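Vevedgate Clothes Room – Sorting and Folding
Gallery, page 3 of 5

14 November 2022

Welcome to the third page of our gallery. On the first two pages we showed the collection boxes at Hovland and the transport. Now we come to the part which takes the most hours, the sorting and the folding. I write these texts myself and English is my second language, so please excuse me if a sentence is a little stiff.

The clothes room is on the ground floor of the old Malteck building, behind the bicycle shop. We have been in it for almost two years. Last winter we gave out 3550 pieces of clothing from this address, mostly shirts, sweaters and children's trousers. Before, we worked in a corridor, and everything had to be put away each evening.

The tables

We cover our tables with fabric, because the bare surfaces catch on thin knitwear. The covers are old curtains and tablecloths that came in with the donations and were too faded for giving away. A patterned cover has one more advantage: a plain shirt is easy to see on it, with its edges and its sleeves, and you notice quickly if one sleeve is still turned inside.

The bins

Our first bins were cardboard and lasted one season. The plastic ones we bought from a closing bakery in Grurkton, and they still smelled of bread for some weeks. Each table has its own bin. Clothes which are not yet looked at wait in it or beside it, depending on how full the day is. On Mondays it is mostly beside.

Shirts with long sleeves

A long-sleeved shirt is laid flat first, front side down. We smooth the body with the palms, from the middle to the outside. Then one side is folded to the center and the sleeve goes back along the fold, and after this the other side in the same way. At the end the shirt is folded up from the hem, one time or two times, so that it fits the shelf.

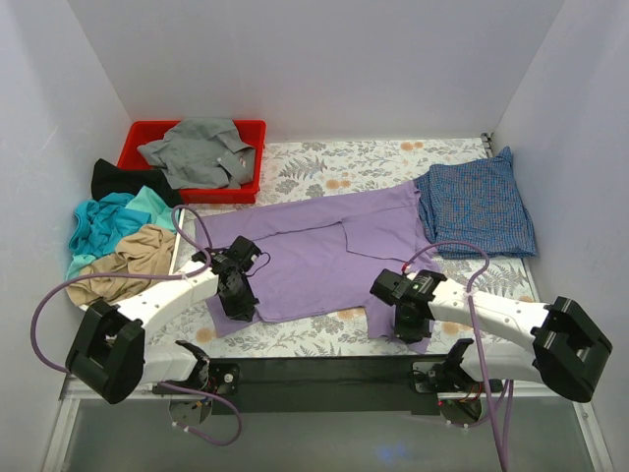 The sleeves are what people find difficult. If the sleeve is not straight before you fold the side, it makes a thick place in the shirt, and the pile will lean. We have a shelf with 70 shirts in it, and when the pile leans, somebody has to take out half of it and start again. I have done this more often than I want to say.

Soft and thin fabrics

For these we use larger folds and less pressure. Thin blouses do not stay in a small square, they open again like a napkin. We roll them and put them standing in a drawer, with the collar on top. The drawers came from a sewing shop and still have the small brass frames for labels.

Colors

We do not sort by color. We tried it in the first January and it looked very beautiful for one week. Visitors are looking for a size and for something warm, so now the shelves go by size, and inside the size by kind. Dark clothes we check once more near the window, for in the lamp light a stain is hard to see on black.

What we cannot use

Clothes with holes or a broken zipper go into the sack under the stairs. Good cotton is cut for cleaning rags. Some 400 buttons were saved from such clothes since spring and are kept in jam glasses by size – if you need a button for a coat, please ask, it costs nothing.

Shelves and labels

The labels are written by hand on strips of masking tape. For the new shelves we need 1000 paper size rings for the hangers as well, and we would be happy if somebody has such rings left over from a shop. The color is not important for us.

Clothes can be brought on Tuesday and Friday, from nine until noon, at the side entrance. Please bring them washed and in closed bags. Shoes we take only in pairs, tied together by the laces.

Next page: The winter coats
Previous page: Transport from Hovland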